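Worktops, stains and the rest of it

September 11, 2022. Been meaning to put these in one place for ages. Written fast between loads of washing so forgive the typing.

Everyday wiping

Warm water, drop of washing up liquid, soft cloth. Then a second cloth with plain water, then a dry one. The second cloth is the bit people skip and then wonder why the stone goes dull. It's soap film.

No vinegar on marble. No lemon. No limescale spray either, not even "just round the tap". Marble etches and you get a pale mark that won't wipe off. Granite more forgiving but I still don't.

Red wine, tomato, turmeric: blot, don't rub. Rubbing spreads it.

Oil stains

Bicarb and water, mixed thick like toothpaste. Spread over the mark, cling film on top, tape the edges, leave overnight. Scrape off with an old plastic card. Might need doing twice. Took me three goes on a butter mark in January and theres still a shadow if you know where to look. On a patterned top you can give up sooner, the mottling hides plenty.

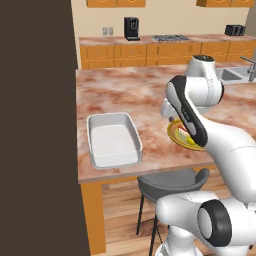 Baking dishes

Burnt-on rim on a white dish. Fill with hot water, 50 g of soda crystals, leave till cold. Rubber gloves please. Then a nylon scourer. Never wire wool, it leaves grey lines in the glaze and you'll be forever looking at them.

Grey lines already there? Usually metal off the cutlery. Cream cleaner on a damp cloth, small circles, rinse well. Had a whole stack of plates come up like new that way, was about to take them to the charity shop.

Don't put a hot dish on a cold wet worktop. Rhodri Landeg lost a good lasagne dish like that at our house, went with a bang, and he'd carried it all the way from Fakthorpe. Folded tea towel or a trivet, every time.

Coloured plates

Dishwasher fades them. Slowly, but it does, yellows and reds the worst in my experience. Wash by hand if you're fond of them, or at least use the short cool cycle. Stack with a bit of kitchen roll between each one. The rough foot on the bottom is what scratches the one underneath.

Tea stains on the inside of cups, same cream cleaner as before. Or bicarb on a damp finger, works as well. 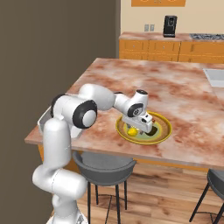
Mugs are best hung up if you've got the hooks, they chip at the rim when they're stacked. I got mine at the hardware place in Barnetness, cheap brass ones, and they've held up fine. Make a small starter hole first or the wood splits.

Wooden legs and rails

Everyone does the top and forgets underneath. Run a hand along the lower edge of the worktop some time, it'll be sticky. Barely damp cloth, go with the grain, dry straight after. Sugar soap if it's really bad but test a hidden bit.

Wobbly leg: check the bolts before you start shoving card under it. Quarter turn is often enough. If the floor's the problem use a felt pad, stick on type, and trim with scissors. Sand a scuffed leg with 80 grit only if it's solid wood and you mean to refinish it, otherwise leave well alone.

Wooden floors

Hoover first, always. Grit under a mop is sandpaper. Wring the mop out till you think its too dry, then wring it again. Scratches: rub with half a walnut, wait five minutes, buff. Gil-soo Ok swears by cold tea on a cloth for darker boards. Not tried it on mine, they're pale.

Drips by the sink want wiping up there and then, water gets in the joints and the boards lift at the edges. I keep an old bath mat down.

Cloths

Boil wash, no softener (stops them soaking anything up). One colour for worktops, another for floors. Cut up old towels for the filthy jobs and bin them after.

Will add the oven door next, need to find the screwdriver.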